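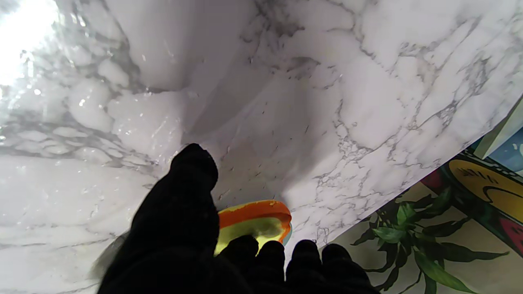 Posted by munteanu_k, 9:40 pm
Member, 30 posts

Marble pattern for kitchen counter, do you get tired of it?

Hello all. We are renovating the kitchen in May and my wife and I cannot agree. She wants white with gray veins, glossy, like in my picture. I would like a plain beige, matte. My fear is that a strong pattern looks nice for one year and then you only see the pattern. Also I cook a lot, and I am afraid of reflections from the ceiling lamp.

The shop Potura offers us a laminate with such a pattern. The real stone from Kirier would be over 3000 more, so it is outside of our budget. Has somebody lived with a pattern like this for long time?

tile_and_error
Reply, 9:58 pm

We have a marble pattern since 3 years, also glossy. I don't see the pattern anymore, for me it is just a white counter. What I see is fingerprints and dried water drops when the sun is low. If you wipe every evening it's fine. Crumbs hide very well in the gray parts, so sometimes I think it is clean and then I put my hand on it.

oldgrout
Reply, 10:15 pm

Take the beige. A printed pattern repeats, and once you find the repeat you will look at it every morning with your coffee. My sister had one from Nulgate and the same vein came back two times between the sink and the stove. Matte also forgives more scratches.

tile_and_error
Reply, 10:22 pm

oldgrout, this depends on the print. In ours I never found the repeat and I did search for it. And matte is not so forgiving as people say. My parents have matte and the grease marks stay until you use real soap.

munteanu_k
Reply, 10:31 pm

Thank you both. The sample from the shop is small, so I can't judge the repeat. How did you check this before buying?

oldgrout
Reply, 10:47 pm

Ask to see a full length sheet. If they have only small samples, ask for the length of the repeat in writing. Ours was a counter of 2000 mm and I think under this length you have good chances to not see it twice.

pantry_moth
Reply, 11:05 pm

I would worry more about the joint in the corner. With beige you hardly see it. With veins, the lines stop suddenly at the joint, and no installer could match them for us. Where is your corner, next to the window?

munteanu_k
Reply, 11:12 pm

Yes, directly next to the window. I did not think about the joint at all. I will show this thread to my wife, but I believe she will still say white.

tile_and_error
Reply, 11:20 pm

Then put the toaster in the corner. Ours stands there.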